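FOR IMMEDIATE RELEASE

Adine opens its kitchen arm budget planner to small buyers

I've been pricing robot arms for our test kitchens since January, and I got tired of doing it in a messy spreadsheet. So we at Adine built a planner – and now you can have it too! You rehearse the job in simulation first, then you spend.

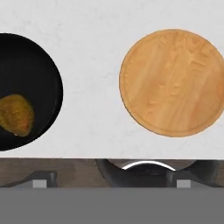 Riviere wondered whether a simulated kitchen could really settle a purchase, and said the service contract had always cost them more sleep than the arm. Fair point, so service gets its own page.

The planner has 267 line items and takes nearly 8 hours to fill in properly (bring coffee).

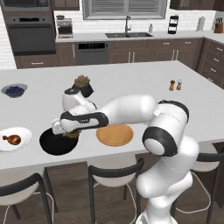 Reach is where I'd start, before anyone talks price. Measure your counter and add the spot where the base will stand. Our simulated arm stands at the island with the stools, and it stretches over the cutting board to get to the pan. A longer arm can mean a bigger quote.

Clastik and Prevgate are on board as our 2 pilot sites.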